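About Us

Welcome, and thanks for stopping by! Sason is a small research group in Istivthorpe that works on one stubborn question: how do you teach a pair of robot arms to put away ordinary things, when ordinary things are soft, shiny and never lie the same way twice? We've been at it for seven years now, first in a single rented room and these days in a slightly bigger one, and we still get a little excited when a bag of chips ends up where it's supposed to be.

Most of our days are spent on the packing task, with small packaged goods on a wooden table and a basket in the far corner.

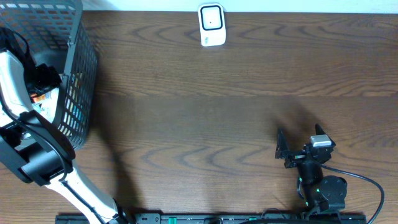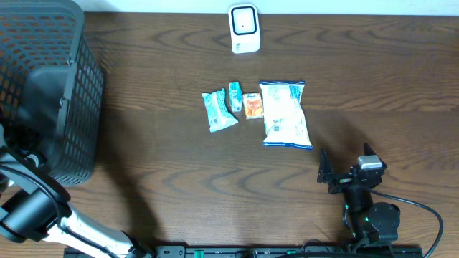
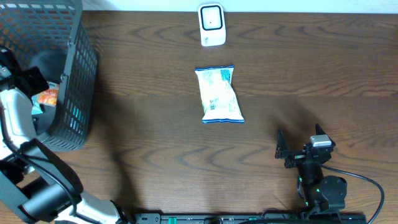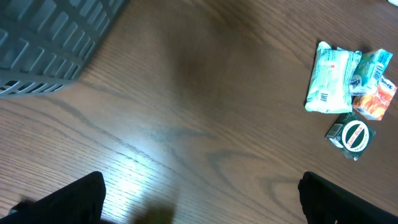

We started out, like a lot of people do, by writing rules. Find the object, pick a grasp point, close the fingers, lift, move, let go. That went fine with boxes and cartons, and it went badly with anything puffy. A pillow-shaped wrapper gives way when you squeeze it, and a crinkled one throws back so much light that the depth reading can be off by more than the thickness of the package. We spent the better part of two winters patching those rules (one of us still has the notebook, and it isn't cheerful reading) before we put them aside and began working from demonstrations.

The method we use today is called Zukow. A person guides the arms through the whole task, and we record what the cameras see along with the position of every joint. The model then learns to predict a short stretch of motion at a time, looks again, and corrects itself. What makes Zukow a bit different from the methods we borrowed from, and we borrowed gladly, is how it treats the moments just before the fingers close. We found that a demonstration is mostly travel, the arm simply going from here to there, and that the part that decides whether a bag gets picked up cleanly is over in a blink. So Zukow gives those moments extra weight in training, and it listens more to the wrist view while they last.

Our current training set, Wuyts, holds 2,457 demonstrations. We kept 2,110 of them for training and set the rest aside, some for tuning and some that we don't touch until a version is finished. We collect them at all hours, so the light changes and so do the shadows of the arms, and we like it that way. Anyone on the team can record, and everyone does, including those of us who are frankly not very good at it. Slow, slightly clumsy demonstrations have proved more useful than we expected, as long as they finish the job, and a hesitation followed by a second try teaches the model something that a perfect run can't.

As for results, we ran 611 trials on the last finished version, with the objects shuffled by hand between runs. Cartons and small boxes are the easy end of the list. Large bags have improved the most since we moved to Zukow, and we're proud of that. Clusters are still hard. When one package lies partly over another, the gripper will sometimes go for the lower one first and drag both along, and we haven't settled whether the cure is more demonstrations of overlapping items or a better way of choosing what to pick up first. There are two camps on this in the office and lunch can get lively.

We write up what doesn't work along with what does. Our notes on failed grasps are the part of our site that other labs write to us about the most, and we're always happy to hear from them.

If you'd like to see the arms running, we open the lab to visitors one Saturday a month, from ten in the morning until we run out of coffee. Students are very welcome, and so are curious neighbors and anybody who packs things for a living, because people who do it all day notice things about our robots that we've missed for months. We also take on interns each September. You don't need a background in robotics to apply, though patience helps a good deal. Drop us a line through the contact page and tell us what you'd like to work on.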